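The Night the Streams Went Dark

I was halfway through a documentary on deep-sea salvage when Troteck died on me. No warning, no spinning wheel, just a gray page with a line of text saying the domain couldn't be reached. I did what everyone does. I refreshed it, I blamed my router, I restarted my router, and then I texted my brother-in-law to see if it was down for him too (it was). By two in the morning I had found my way to a forum called Rurketti, where 1,518 people were already asking the same question in one very long thread.

If you never used Troteck, let me try to explain the appeal. It was a free index, which is a polite way of saying it didn't host the shows itself. It pointed you to places that did, and most of those places had no right to be showing them. I'm not going to pretend otherwise. But it was tidy and fast, and it had stuff you couldn't find anywhere else for any money. Old regional cooking shows. Cartoons that ran for one season and then vanished. A whole shelf of nature films that had never made it past VHS. Somebody had tagged all of it by hand, and tagged it well!

I pay for 4 streaming services, by the way. I added it up in May and winced. So I wasn't exactly a pirate with a parrot – I was a person who wanted to watch one particular thing and had already paid several companies who didn't carry it.

The Rurketti thread was a wonderful mess. Half the posters were sure the police had kicked a door in. The other half said it was an unpaid hosting bill. One guy claimed to know the admin personally and promised it would be back by breakfast, and then breakfast came and went and he stopped posting. Inside a day there were copycat sites all over the place, every one of them using the old logo, and a good number of them asking you to install a "player update" before you could watch anything. Please don't ever install the player update. I know two people who did, and one of them ended up wiping her laptop and starting over.
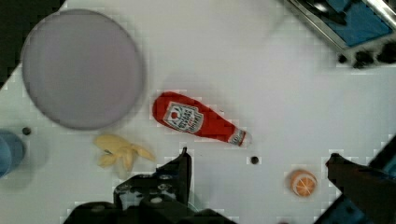
The copycats are what got me interested in how these takedowns work, and I ended up spending a good chunk of the spring reading about it. The short version is that rights holders rarely go after a site head-on. They go after the things around it: the company that registered the name, the company that sells the ads, the company that moves the money. Think of a kids' kitchen set dumped out on a white table, the plate over here, the ketchup bottle lying on its side over there. Every piece is still around, but it's not dinner anymore. Troteck's files, such as they were, never went anywhere. What went away was the name in the address bar and whatever was paying the bills.

The money part ran through an outfit called Finora, a small payment processor I had never heard of. It handled the donations, and it cut Troteck off the same evening the domain went dark. I wrote to them three times. The third time I got a reply, two sentences long, saying they don't discuss former clients. Fair enough, I suppose. But "former clients" told me more than the first two rounds of silence did, so I'm counting it as a win.

From there I went looking for the people who had done the tagging. That was the part I cared about, because you can copy a logo in ten seconds but you can't copy years of someone patiently writing down which episode has the good puppet in it. A few of them had regrouped in a private corner of Rurketti, and after some back and forth (and a slightly insulting quiz about obscure cartoons, which I passed, thank you) they let me in to read along.

They weren't what I expected. There was very little talk of sticking it to anyone. Mostly it was fussing over spreadsheets. One member had saved 900 entries from the old index before the lights went out, purely by luck, as she had been printing lists for her father. Another had pieces going back years on an external drive that made a clicking noise. They were trying to match the two sets up by hand, arguing about spelling the whole way, and I found it weirdly relaxing to read at night with a cup of tea. I'd catch myself checking in before bed the way other people check the weather.

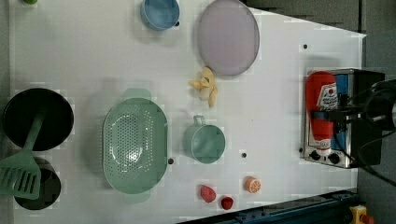
What they were building didn't have any links in it at all. They called it Adeleke, and it was going to be a catalog and nothing else: titles, dates, who made the thing, where it had aired, and whether there was any legal way to see it. No player, no downloads, no donations button. The idea was that if there's nothing to take down, it can stay up. I asked whether that would still be fun for them. The answer I got was that the catalog had always been the fun part, and the links were just what brought in the crowd.

And the crowd did leave. The big thread on Rurketti slowed to a trickle inside a few weeks, as folks found another index or went back to whatever their paid apps were pushing. I don't blame them. Most people want to sit down after work and press play, and I'm most people at least five nights a week.

Then Troteck came back. It was a little after six in the morning, same address, same logo, and I'll admit my heart jumped. The front page loaded fine. Then I started clicking, and it was clear things weren't right – search gave me a blank page half the time, the cartoons section was gone, and the tags that did survive were scrambled so badly that a film about otters was listed under courtroom drama. There was a short notice at the top promising repairs "soon." It stayed there for a month without changing by a single letter.

Was it even the same people running it? I asked in the private corner and got a long pause, then a split vote. The skeptics pointed out that an expired domain can be bought by anyone with a credit card, and that the new version had a lot more pop-ups than the old one. The believers said the admin had always been sloppy with updates. I leaned toward the skeptics, mostly on account of the pop-ups, and I haven't logged in with my old password. If you had an account there, I'd suggest changing that password anywhere else you used it. Do it tonight, even if you think you're fine.

Adeleke went live with a lot less noise. The last time I looked, 229 of its entries had been marked as available to watch legally, some through library apps, some on the makers' own sites, and a few on services I was already paying for and had never searched properly. One of those was my salvage documentary. It had been sitting inside an app on my own TV the whole time, filed under a slightly different title, with a thumbnail of a man in a yellow raincoat.

I finished it that night. The second half drags a bit, but the part with the bell is great.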